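Storing Winter Fruit at Home: Temperature, Humidity and Separation

The storage notes in the last issue dealt with roots and squash. Several readers of the Skoltwood Household Newsletter asked for the same treatment of apples and citrus, which behave differently and are often kept badly. The advice below applies to fruit bought or picked in December and intended to last into the new year.

An apple continues to respire after picking. It takes in oxygen, consumes its own sugars and acids, and gives off carbon dioxide, water vapor, heat and a small amount of ethylene. The rate depends mainly on temperature. An apple kept in a heated room softens several times faster than one kept just above freezing. For most late varieties the target is 32 to 36 degrees Fahrenheit with a relative humidity near 90 percent. A refrigerator drawer with the vent closed comes close to this. An open shelf in the same refrigerator does not; the air there is dry, and the skins begin to wrinkle.

Oranges need slightly warmer conditions, between 38 and 45 degrees. Below that range some varieties develop pitting on the peel. The damage may not show until the fruit is back at room temperature, so it is easily mistaken for ordinary decay. Oranges also produce very little ethylene and do not become sweeter in storage.
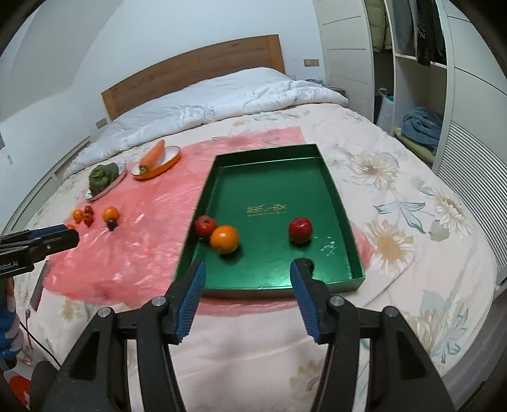
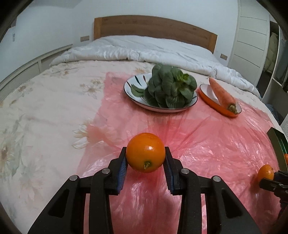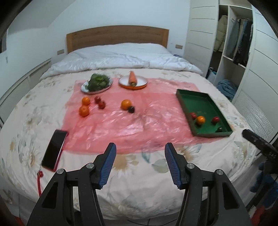

Apples and an orange in a green tray; an orange close up; a plate of leafy greens.

Ethylene is the usual reason for keeping types of produce apart. Apples are a strong source. Leafy greens and broccoli are sensitive to it and turn yellow early when they share a closed drawer with apples. Carrots can become bitter. Where only one drawer is available, give it to the apples and keep the greens in a perforated bag on a middle shelf.

Bags matter more than most storage charts suggest. A sealed plastic bag holds humidity, but it also traps water against the skin, and mold starts at the contact points. A bag with small holes is a fair compromise. In the Ondum cold room we used bags punched with 16 holes each, spaced evenly on both sides, and found little condensation as long as the fruit was cooled before bagging. Warm fruit placed directly in a bag produced visible droplets within an hour.

The same room was used last season for a simple loss count. We stored 497 apples of mixed late varieties on slatted shelves, one layer deep, and inspected them every week. After 18 weeks, 121 had been discarded. Most losses began at a bruise or at a puncture near the stem. Few began on sound skin — a result that supports sorting carefully on the first day. Bruised apples were also found next to sound ones that had started to soften, although the count was not set up to measure that effect.

For home use, the routine is short. Sort the fruit, and set aside anything bruised, cut or missing its stem for early use. Do not wash it before storage. Cool it overnight, bag it loosely, and check it once a week. Wash each piece just before eating.

Readers without refrigerator space can use an unheated porch or garage, provided the temperature stays above 30 degrees. A thermometer should sit at the level of the fruit. On the Sultari Road porch, readings at floor level ran four degrees colder than those at shoulder height — enough to freeze the bottom crate on a clear night.

The Hordiienko shelf plan, with revised slat spacing, will be printed in the next issue.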